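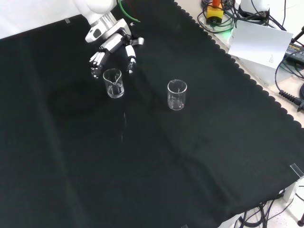

Visit report: Garkeck depot and the Bivden tunnel section

Last updated 6/7/24

The Garkeck depot opened its doors to members of the regional rail engineering society in June, ahead of the start of trial running on the Bivden extension. The visit covered the maintenance shed, the signaling equipment room and a walk through part of the westbound tunnel as far as the first cross passage. Access was by ticket, and the group was limited to 36 people, split into two parties at the gate.

Depot layout

The shed is a through design with inspection roads on the south side and a heavy lift road on the north. Trains enter from the west throat and can leave at either end, so a failed unit on one road does not block the others. Each inspection road has a full-length pit with side lowering, and roof access gantries are interlocked with the overhead line isolators. A gantry gate cannot be unlocked until the section is isolated and earthed, and the earth cannot be removed while any gate key is out of the panel.

The wheel lathe is in a separate building past the wash plant. It was under commissioning and could only be viewed from the doorway. The depot engineer, Usha Unnithan, explained that wheelsets will be turned in place under the train. Profile readings come from a wayside measuring unit on the approach track, which logs flange height, flange thickness and tread wear at walking speed. The unit had been calibrated but was not yet connected to the maintenance planning system.

Signaling equipment room

The extension uses the Zundus train control package, supplied as a moving block system with axle counters kept as a fallback. Racks are duplicated, with the two halves fed from separate supplies and located on opposite sides of a fire wall. The changeover test had been completed before our visit. We were shown the log for it, which recorded one late alarm on the standby side. The alarm was traced to a setting in the monitoring software and had been closed out.

The transition between the existing line and the extension is the part of the scheme with the most open items. Trains arriving from the old network run under conventional color light signals and must register with the new system before they pass the boundary marker at Raju Junction. If registration fails, the train is held at the last signal and the operator can authorize it to proceed at restricted speed under axle counter protection. Several members asked how often this would be acceptable in the peak. The answer was that the timetable allows for one such event per hour without knock-on delay, and that the figure would be checked during trial running.

Tunnel walk

Boots, high visibility clothing, helmets and lamps were issued at the portal. The track is slab throughout, with resilient baseplates on most of the section and a floating slab under the hospital. The joint between the two types is made with a short length of graded stiffness, visible only as a change in baseplate spacing. Rail had been stressed and final ground. Some weld collars still had paint marks from ultrasonic inspection.

The overhead line is a rigid aluminum conductor bar carried on drop supports from the lining. It needs less headroom than a tensioned wire and has no balance weights. Expansion is taken up at overlap joints. The walkway is on the left in the direction of travel, level with the train floor, with a continuous handrail and lighting fed from alternate circuits.

At the cross passage the doors were opened and closed for the group. They are designed to open against the pressure of a passing train, and the opening force measured on the day was within the limit. The drainage sump below the passage had both pumps fitted, with the high level alarm still reporting to a temporary panel. The westbound ventilation fans were isolated, so we did not hear them run.

Status at the time of the visit

Dynamic testing with a single train was complete up to 50 mph. Two-train testing was due next, followed by timetable trials with 7 trains. Outstanding work included platform edge door integration at Bivden station, radio coverage in the depot wash plant and the transfer of as-built drawings to the maintainer. A second visit, covering Bivden station, will be offered once the contractor has released the concourse.

We use cookies to measure visits to this site. By continuing to browse you accept our cookie policy.

Contact us | Copyright | Back to top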